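Wrist view demos: how varied should the starting piles be?
Forum > Manipulation > Data gathering

Posted by dropbar_sid, August 8, 2021

We're gathering teleoperated demos for a clothes tidying task. Two fingers, small camera at the wrist, one fixed camera on a stand. The policy gets both views plus finger width. So far we have 200 episodes and it does all right on single shirts laid out more or less flat. Anything bunched up and it dithers over the top of the pile, closes on air and goes round again.

My plan was to add another batch with messier starts. A colleague wants the same number of episodes again but with the starts kept tidy, on the grounds that the thing hasn't learned the basic grasp well enough yet. We can't afford both before the Stokow visit. What have other people done?

Reply by kettlewick

Messy starts. We had the same hovering with towels. When I went back through our demos the operators had been smoothing each towel out by hand before they pressed record. Nobody had asked them to. The policy had simply never seen a fold standing up off the surface.

Check your first images before you collect anything new. Put them all on one contact sheet and you will see it in a minute if they are too alike.

Reply by marl_and_chalk

I'd go the other way, or at least not jump straight there. 200 is not many if your operators have different habits. Do they all come in from the same side? Do they all pinch at the same sort of place? We had one person who always took a collar and one who always took the nearest edge, and the arm split the difference and got neither.

Sort that out first. Messy piles give the operators more choices to make, so the disagreement in your data gets worse.

Reply by dropbar_sid

Three operators. I've just looked and yes, two of them go for an edge and one goes for the highest fold. The contact sheet was a bit embarrassing as well. Nearly all the garments start in the same third of the work surface.

Reply by kettlewick

There you go then. Both problems at once.

Reply by plinth66

We wrote a one-page rule sheet for the Janevski job and it helped more than extra episodes did. It covered where to grasp, when to give up on a grasp and reopen, and how long to pause before closing. The pause matters if you train on short chunks. Long pauses teach it to sit still.

On starts, we drop the garment from about chest height and record whatever it lands as. If it slides off, pick it up and drop it again. No arranging.

Reply by marl_and_chalk

Dropping from one height gives you one kind of heap, though. I don't think that's as random as people like to believe. We throw some and drop some, and a few get pushed into a corner.

Reply by plinth66

Fair. It was good enough for us, but we only had one kind of shirt.

Reply by osier_bed

Slightly off to one side of the question, but don't forget what is lying next to the garment. Ours were all recorded with one item on a bare surface, and the first time there was a second item of the same colour it went for the gap between them. If your test will have more than one thing out, the demos need that too.

I'd also keep failed grasps, provided the operator recovers. Trikell's loader lets you tag them, so you can leave them out later if they hurt.

Reply by marl_and_chalk

Disagree on the failures. We kept them and the arm learned to miss first. Cut the miss and keep the recovery.

Reply by osier_bed

That's what the tag is for, but all right.

Reply by dropbar_sid

Thanks all. We wrote the rule sheet and ran a pilot batch of 48 episodes, bunched starts, more than one thing on the surface in most of them. Grasp rule is nearest raised fold, fingers either side, no collar hunting. I threw out 16 where the operator had broken the rule. View from the wrist, fingers still open, with the lettered red top bunched up on the right and another bit of red at the lower left:

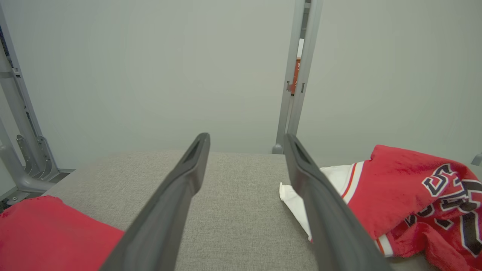
Reply by kettlewick

Much better start than a flat shirt. Two reds on a grey cover is a good hard case as well. I'd want the same layout with the colours changed, so it can't learn "go to red".

Reply by plinth66

Same. And move the heap about. If it's on the right in most of the batch you'll be back to your contact sheet problem.

Reply by dropbar_sid

Noted, will do both. Training on the old set plus the pilot tonight with the Brevance config. If the hovering hasn't gone I'll try the old set cut down to the two edge operators and post what I get.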